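Hex Keys and the Screws That Love Them: Tips From My Garage Bench 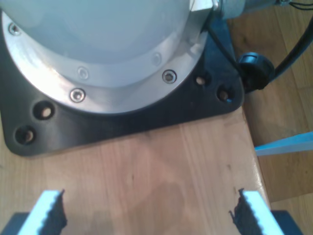

Hex-socket screws set into a brushed aluminum ring.

I adore a hex-socket screw. Give me one over a slotted screw any day! They look tidy, the tool stays put, and you can get at them in corners where a regular screwdriver would never fit. But they do have their ways, and after years of bikes, bed frames, a lathe I should never have bought and every desk chair in this house, I've picked up a few habits worth passing on.

Clean the socket first. Every time, even when it looks fine. Dust, old paint and dried grease pack down in the bottom and hold the key up out of the hole, so you're turning on the top sliver of metal. I use a dental pick and then a quick puff of air (safety glasses on, please, I learned that one with a face full of bicycle grit). A wooden toothpick does nicely on anything painted.

Try the bigger key first. If you reach for a size that slides in easily, stop and try the next one up, including from the other set. Inch and metric keys are close enough in a few sizes to fool you, and a loose key is how good sockets turn into round ones. I keep my metric keys wrapped in blue tape and my inch keys in red, and I haven't mixed them up since the kids' bunk bed.

Ball ends are for spinning, not for muscle. I love a ball end for running a screw in at an angle behind a shelf bracket! Then flip the key around and use the flat end for the last turn. Same thing coming out: flat end to break it loose, ball end to whiz it out.

Start them all before you tighten any. When a part is held by a ring of screws, get every one in by hand a few turns, then snug them going across the circle, back and forth, and only then go around again to finish. My neighbor Keegan Kerslake put a new pulley on his table saw by cranking down each screw in order and spent a whole evening wondering about the wobble. Ten minutes of loosening and crossing over and it ran sweet as anything.

Steel screws in aluminum want a little extra care. Aluminum threads are soft. Feel for the start by turning the screw backward until you notice a tiny click, then go forward, fingers only. If it fights you in the first couple of turns, back it out and begin again. A dab of anti-seize on the threads makes next time so much nicer, but go easier on the wrench with it on there, and if there's a torque number in the manual, check whether it's for dry threads.

Stuck screw? In this order:

Tap the head a few times with a small hammer and a flat punch.
Penetrating oil, then go have lunch. I mean a real lunch.
Seat the key fully and tap it down before turning.
Try tightening it a hair, then loosening.
Heat, if there's no plastic, paint or rubber nearby and the oil has been wiped off. No open flame!

If the socket has already gone round, hammer in a Torx bit one size too big and turn slowly. It has saved me more times than I can say. The screw goes in the trash after that, don't be tempted.

Short piece of pipe over the key? I know, I know, everybody does it. With small keys it's asking for a snapped key and a skinned knuckle. A proper T-handle costs less than the bandages.

Retire your worn keys. Look at the tip under a good light, and if the corners are shiny and rounded, grind it back square on the wheel, dipping it in water as you go so the tip doesn't turn blue. You lose maybe an eighth of an inch and get a brand-new key! I do mine every June when I clear the bench.

Storage: I drilled a scrap of maple for my keys and wrote the sizes next to the holes with a wood-burning pen. Lovely little project for a rainy afternoon. Loose screws go in old spice jars, one size per jar, with one sample taped to the lid.

A reader, Nithin Kandasamy, wrote in with a great one: stick a bit of beeswax on the end of the key before lowering a screw into a deep hole. It holds beautifully, even on stainless screws that a magnet won't touch. I've used it 11 times already this month and I'm hooked.

Next up is squeaky vise handles, so send me yours if you've cured one.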